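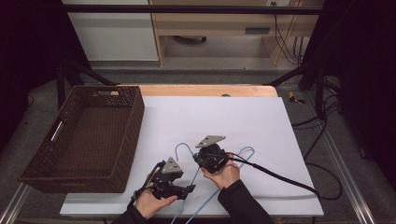
*blue hanger, white table*

**Thread: dropping my last retainer client, talk me out of it?**

**mesura_mornings** · July 16, 2024
Nutrition coaching, year two. Still have one contract gig, 14 hours a week writing meal plans for Talmont (gym chain). Pays ok. Eats all my mornings. Own clients get me at 4pm when I'm fried. Want to quit end of month. Dumb?

**skoval_rd**
Not dumb. Did it in February. Should of done it sooner.

**Ondieki**
Disagree. How many private clients do you have? If it's 3 and a maybe, keep the contract. Rent doesnt care about your mornings

**mesura_mornings**
9 regulars. Two on packages, rest pay per session

**Ondieki**
So no. Move them to packages first, then quit.

**skoval_rd**
With what time tho? That's the whole problem. I raised my session rate to 59, lost one person, filled the spot in a week.

**Ondieki**
59 is low for packages anyway. And you had savings, Svyatoslav Koval, you said so in the other thread lol

**skoval_rd**
fine. yes. some

**plainoats**
Middle option, ask Talmont to cut the hours in half. Worst they say is no. Also get off Prukico for scheduling, I was paying 200 a year for a calendar

**mesura_mornings**
Didn't think of half. Emailing them tonite. Whats everyone using instead of Prukico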